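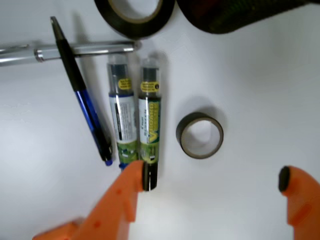
Two rolls of dark tape and a silver pen on a white table.

Tomgate Player Earnings, version 2
Updated Jun 28, 2022

The dataset contains 4000 rows about wages and savings of football players in lower leagues. Each row is one player in one season. The players answered a paper form, and Merkeo typed the answers into a table.

Files
players.csv: age group, position, monthly wage
savings.csv: pension, loans, money put aside each month
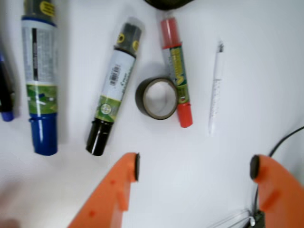
The two files are joined by the column player_id. Wages are in pounds before tax. Bonus money is not included, please do not add it from other sources.

Known problems
In 80 rows the wage is missing, the cell is left empty. The Stenlow forms from February used an older question about loans, so compare them with care. Clubs with fewer than 2 answers were removed.

Licence
Free for study and teaching. For other use, write first to the Pilkington office.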